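Mirror fault (Haltent)

From the Ngata shared wiki. Main article: Perception failures in home robots.

The mirror fault is the name most of us use for a failure in the Haltent cleaning robot, where the robot mistakes its own reflection for a person and locks up, or (much worse) mistakes the reflected room for real space and tries to reach into it. I've been keeping this article going since I worked on the second round of fixes, so you're getting my version of events. Manaia Pryor has edited the safety section and disagrees with me about a few things, and I've left her notes in where they belong.

Background

Haltent is a two-armed home robot built to wipe down kitchens and bathrooms. It learned most of what it knows from recordings of people doing those jobs by hand, seen from head height. The early recordings were nearly all countertops, sinks and stove tops — flat stuff that doesn't look back at you. Mirrors were on the list, but low on it, and the first release went out to 70 homes with hardly any in the training set.

I remember thinking that was fine. A mirror is a flat surface, you wipe it, you move on! I was very wrong about that.

What happened

The first report came in September from a home with a long hallway behind the bathroom. The robot rolled up to the mirror, raised its cloth and stopped dead. The log said it had found a human inside its working area and was waiting for that human to leave. Of course the "human" was the owner, standing well back by the stairs and showing up in the glass. She walked off, the robot started, she came back to see what it was doing, and it stopped again. This went on until she unplugged the dock and called us.

That kind of stop is annoying and it's safe. The second kind is why this article has a warning on it. In 2 homes the depth estimate ignored the glass completely and decided the wall was an open doorway. The arm pushed forward to reach a shelf it saw "in there" and kept adding force when it didn't arrive. One mirror cracked top to bottom. The other popped off its clips and landed in the washbasin, which chipped. There were no injuries, but in the second home a kid had been brushing his teeth in that room a few minutes before, and I still don't like thinking about it.

Cause

Carleen Waaka did the digging on this one, and her write-up is better than mine. Short version: the depth sensor gets almost nothing useful from clean glass, so the software leaned on the camera picture to fill in the gaps, and the camera picture showed a perfectly believable room. The force limit should have caught it anyway. It had been raised during testing for scrubbing baked-on grease and was never put back for walls (Manaia's note: "It was never set for walls in the first place." Fair enough).

Fixes

The quick patch, called Sturumell, lowered the force limit near anything vertical and made the robot touch gently before it wiped. It also made it painfully slow. I timed one at 29 minutes for a bathroom cabinet door.

The longer fix was more data. We asked for 1000 recordings of people cleaning mirrors, and we were picky about them. We wanted hands coming right up to the glass, a cloth meeting its own reflection, ceiling lights in the background, doorways, other people standing further back. All the stuff that had fooled the first release, basically. Midum, the version trained on those, looks for a hand that moves exactly when its own hand moves, and when it finds one it treats everything behind that hand as reflection.

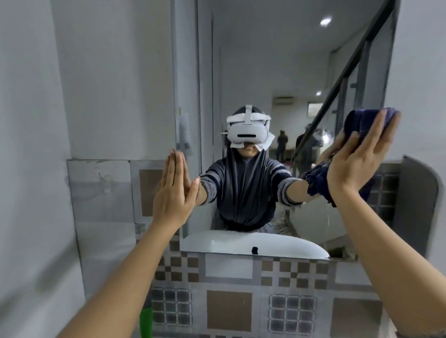

Wiping a bathroom mirror with a navy cloth, left palm flat on the glass. Two people are reflected in the hallway.

Palm contact turned out to be a great cue, by the way. A hand pressed flat meets its double right at the surface, so the system gets a solid fix on where the glass is before the cloth starts moving.

Remaining problems

Midum still struggles with steamed-up mirrors, and with mirrored closet doors that are halfway open. Angled pairs of mirrors are a mess, and I'd switch the robot off in any room that has them. The force limit stays low for now. Manaia wants it locked for good and I'd like to see it come up a little for dried toothpaste, so that argument is still going on the talk page.

See also: Glass door collisions; Force limits; Sturumell patch notes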